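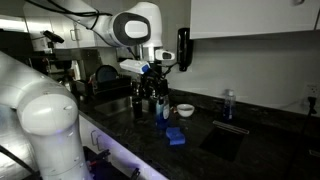
Gleice Pimentel
Alors moi je ne laisserais jamais l'éponge à plat sur le granit. Chez moi au bout d'une nuit il y avait une auréole, et j'ai mis des semaines à m'en débarrasser. Sinon, pour répondre à ta question du premier message : oui, le granit foncé moucheté ça se vit très bien, à condition de ne pas tout stocker autour de l'évier.

odair_marinho
Membre depuis juillet
Merci Gleice ! Je remets ma question en clair pour ceux qui arrivent : j'essaie de réorganiser le coin évier. Il y a l'égouttoir noir derrière la cuve inox, le liquide vaisselle bleu, l'éponge, et tout ça finit toujours par s'étaler sur le plan de travail. Vous rangez ça où, vous ? J'ai 60 cm entre la cuve et le mur de droite à la maison, pas un de plus.

Valeriano Paredes
Sous l'évier, point. Un petit panier accroché à l'intérieur de la porte et on n'en parle plus. Un plan de travail c'est fait pour travailler.

Gleice Pimentel
Valeriano, tu fais la vaisselle combien de fois par jour ? Parce que moi avec trois enfants, si je dois me baisser à chaque verre, je rends mon tablier...

Valeriano Paredes
Deux fois. Et j'ai 15 ans de mal de dos derrière moi, donc me baisser je connais, merci :)

Aroha_S
Je me permets d'intervenir côté flacons. Transvasez le liquide vaisselle ! J'ai pris un distributeur à pompe de chez Pilar il y a un an (le modèle en verre, pas celui en résine qui se raye) et ça change tout, on appuie d'une main et on garde l'assiette dans l'autre. En plus on peut acheter les recharges, c'est moins cher.

odair_marinho
Je suis tenté, mais le flacon transparent a un avantage, on voit d'un coup d'œil ce qu'il reste. Avec le mien je tombe en panne un soir sur deux, façon de parler.

w.rocha
Par contre attention avec le transvasement, et là je suis sérieux : pas de produit d'entretien dans une bouteille d'eau. Jamais. Mon beau-frère avait mis du produit à vitres dans une bouteille ordinaire à côté de l'évier, sa fille de 6 ans a failli en boire. Si vous transvasez, prenez un contenant qui ne ressemble à rien de buvable et collez une étiquette dessus.

Aroha_S
+1000, j'aurais dû le préciser. Le mien est étiqueté.

Valeriano Paredes
Raison de plus pour tout mettre en bas derrière une porte.

Gleice Pimentel
En bas, donc pile à hauteur d'enfant, bravo ! Il faut au minimum un bloque-porte.

Valeriano Paredes
Bon, là tu marques un point.

odair_marinho
Et pour l'éponge ? Le support à ventouse s'est décollé deux fois, je n'y crois plus. J'ai vu aussi un petit bol posé à côté du liquide vaisselle, ça paraît pratique mais j'ai peur que l'eau stagne.

w.rocha
Dans un bol ça sent mauvais en deux jours. Prends une grille à cheval sur le bord de la cuve, Kuder en fait une en inox toute simple. Je passe la mienne au lave-vaisselle avec les couverts.

Aroha_S
Pas d'accord pour le bol, moi j'en ai un et je le vide chaque soir, zéro odeur. Mais il faut y penser, c'est vrai.

Gleice Pimentel
Et l'égouttoir, Odair, tu le gardes ? Si tu n'y mets qu'une assiette à la fois, un tapis qui se roule suffit largement et tu récupères tout le fond.

odair_marinho
Je le garde pour l'instant, les grandes assiettes y tiennent bien debout. Je commande la grille ce soir et je vous dis si elle passe sur ma cuve, le rebord est assez large.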